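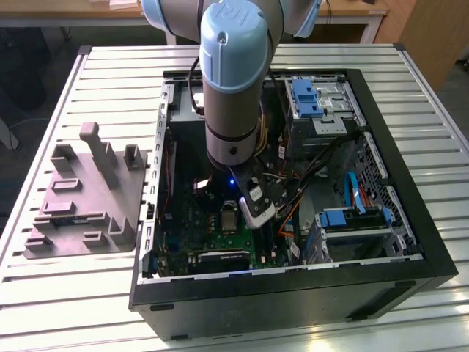

I said I would write something after every month of the automation club, and I missed the last two, so this one covers more ground than usual.

January was all processors. Before that we had spent most of the fall on memory sticks, and I thought a CPU would be the next small step up. It was a big step. A memory stick gives you two long edges and a slot that guides it. A CPU gives you a thin square that has to come down flat, the right way around, onto contacts that bend if you look at them wrong. We own three donated towers and I have already ruined the socket in one of them, by hand, before the arm ever got near it.

The club is small. Uriel Ulloa does most of the motion code and named the project Ereck for reasons he has never shared. Delia Quiroga draws and prints the fixtures. I do the wiring, the notes and this blog. We meet from 4:30 until the building closes, and the Stusley competition is in the spring. The task there is a board swap on a desktop PC with the tower lying on its side, so that is how we practice.

Delia's fixture is on its fourth version. The first one slid. The second had a holder for the CPU that was too tight, and the third was fine until she moved the post and we had to teach every position again. Version four has raised holders for the parts and a tall post in the upper part of the plate, and the rule now is that the post stays where it is.

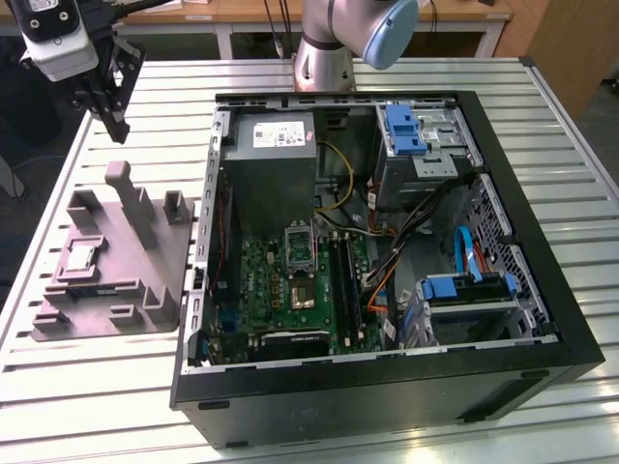 Why not just use a newer computer, with a case that has more room in it?

The rules call for an older tower with its original cables left in place, and the cables are a large part of the difficulty.

Uriel's first plan was to come straight down over the socket from a high point. It looked good in the simulator, where there are no power wires. On the real case he had to add a waypoint to come in past them, and then another one after that. The file is now 2257 lines long and he would like it to be shorter. I have asked him to leave it alone until after Stusley.

We also slowed the last part of the move way down. The fast travel is fine over the table, but for the final approach we wait 2000 milliseconds at the top and then lower in small steps. It is dull to watch. Delia does her chemistry homework during it.
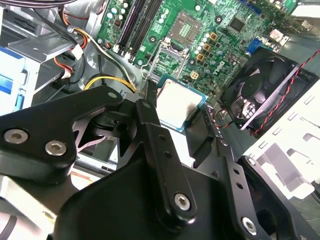 Wrist view over the open socket, with the processor just past the fingers.

The wrist camera has helped me more than anything else we added. From the side you can convince yourself the chip is level when it is tilted – up close you can't. I save a still from each try and write one line about it in the notebook. Try 1585 on the counter is the first one I marked "good," but the counter includes all the memory stick runs from the fall, so please don't read that as the number of times we dropped a CPU.

The retention lever is still an open question. For now one of us opens it by hand before the run, and that costs us points. Uriel thinks the gripper can hook it. Delia wants to print a little tool that sits in the fixture, and the arm would pick that up first. I lean toward the tool, mostly because I don't like metal fingers pushing sideways that close to the contacts. We will try both in February.

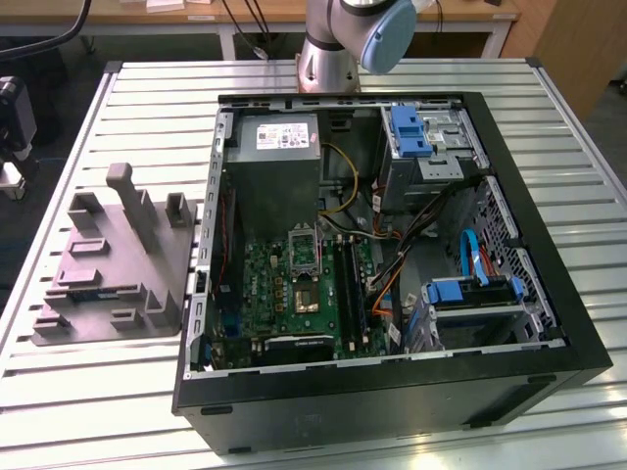

The practice tower with the side panel off and the socket open, fixture to the left.

Other news, quickly. Our practice match against the Meven club is on. They have a lighter arm than ours and they are fast. Mr. Herrera signed the room form through the end of the semester, so we can leave the table set up between meetings, and that saves us 20 minutes every time.

If you have an old desktop tower you don't need, we will take it. It doesn't have to boot. It does need a socket with straight pins, and I will be checking.

Contact | Copyright Ereck Club Notes | Back to top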